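3.2 Program sites and attendance records

The study drew on two after-school programs run by the same nonprofit provider, one in Miltden and one in Gastside. Both offered homework help, a snack, and a group activity on each school day, and both served students in grades four through eight. The Miltden site operated out of a middle school; the Gastside site used rooms in a county recreation building. Enrollment was free at both sites, and families could register at any point in the school year.

Daily sign-in sheets were entered into a single file by site staff and checked against the provider's monthly totals. After removal of duplicate entries and of students who registered but never attended, 723 students remained in the sample. Of these, 57 moved between sites during the year. They were assigned to the site where they had attended the greater number of days. Dropping them from the models did not change the sign or significance of any coefficient reported in Section 4.

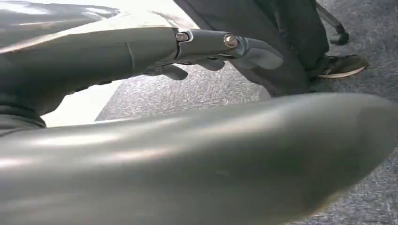
Figure 2. Robot fingers, close view.

Attendance was coded as the share of available program days on which a student signed in. Days lost to weather closings were excluded from the denominator. Students who enrolled after the start of the year were scored only on the days following their registration date. The resulting measure was skewed to the right at Gastside, where a large group of students came only on days when transportation was provided, and close to symmetric at Miltden.

School-day absences were supplied by the district under a data agreement and matched on student number. Records that failed to match were reviewed by hand by the second author (Rizzi), and unresolved cases were treated as missing. Reading scores came from the district's spring test, given in May.

3.3 Staff survey

A short survey was given to activity leaders and tutors at both sites. Items on workload and training were adapted from Akbulut's scale for part-time youth workers, with wording changed where the original referred to residential settings. Each item used a five-point response format. Responses were averaged within site and month and entered as a site-level covariate. Because the design includes only two sites, these estimates are descriptive and are not used to test differences between programs.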